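Robot Teaching Methods
Handout 4: Showing a task by remote control
Angelica Manalo
Revised 12 October 2019

Read this before the practical. It follows on from handout 3, where we moved the arm by hand with the motors slack, and it assumes you have done the reading on joint angles. The Liltby exercise sheet goes with it.

1. Two ways of showing

In hand guiding, the teacher holds the arm and pushes it through the task. The robot records its own joint positions as it goes. The teacher feels the weight of the arm and the contact with the table, and the path is one the arm can certainly follow. The drawback is that the teacher's hands and body get into the camera view, so the pictures recorded during teaching do not match what the robot will see later when it works alone.

In remote control (teleoperation), the teacher stands or sits apart and sends commands through a device. The camera view stays clean. What is lost is touch. Most people press too hard on the first day and too lightly on the second. It settles with practice.

We use hand guiding for short, stiff movements such as pushing a drawer shut, and remote control for anything that involves picking from a group of objects.

2. What gets recorded

Each run of the task, from the start position to the end position, is called a demonstration. For every demonstration we keep:

the joint positions of the arm and the hand
the commands sent by the teacher
the view from the head camera
a line of text saying what the task was
a mark for success or failure, entered by the teacher at the end

The commands and the joint positions are not the same thing. If the hand is told to close fully and there is a packet between the fingers, the command says "closed" and the joints say something else. The difference carries information about grip. Do not throw either one away.

The Fernbridge set, which you will use in the second half of the course, holds 1,180 demonstrations of picking and placing small goods. It was collected by 6 teachers. You will see that their styles differ a good deal, and question 3 on the Liltby sheet asks you what to do about it.

3. Giving a useful demonstration

Start from the agreed start position every time, unless the plan for the session says otherwise.

Move at a steady pace. Long pauses are a problem. A robot trained on demonstrations with long pauses learns to stop, and once stopped it has no reason to start again. If you need to think, think before you begin.

Do not correct a small mistake by going back to the start. Correct it where it happens and carry on. The robot will make the same sort of mistake and needs to have seen a way out of it.

Change one thing between runs — the position of the tray, the packet you choose, the height of the approach. In March we had a full set of runs with the tray in exactly the same place, and the trained robot reached for that place whether or not the tray was there.

Look at the hand when you can, and at the screen when you cannot.

4. The practical

Work in groups of four. One person teaches, one watches the robot and keeps the stop control within reach, one looks after the laptop and the recording, and one writes the log. Change places after each block of runs. Stay outside the taped area while the arm is powered, and keep trailing cables clear of the space the arm will move through.

Log sheets go in the Wan folder by the end of the session. Recordings are checked in Bitness, and any run without a success or failure mark will be left out of the training set.

5. Picking from a divided tray

Trays with compartments are harder than a flat table for one plain reason: the hand has to come down between things it must not move. The partitions are thin and bend if a finger catches them. Come in from above, lower the hand slowly, close it, and lift straight up before going sideways. With a cardboard tray of small packets, such as the brown one under the robot's hand, the lift only has to clear the packets standing in the slots. The dark grey item in its plastic wrapping is just above them. Wrapping of this kind can slide against the fingers, so hold the grip for a moment before moving off, and keep that moment short for the reason given in section 3.
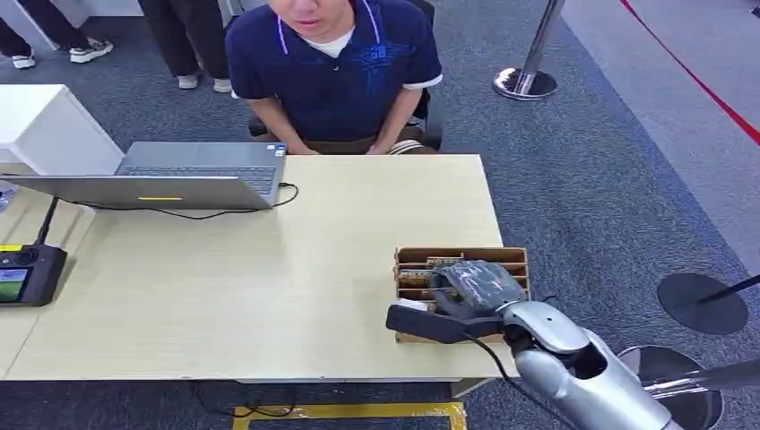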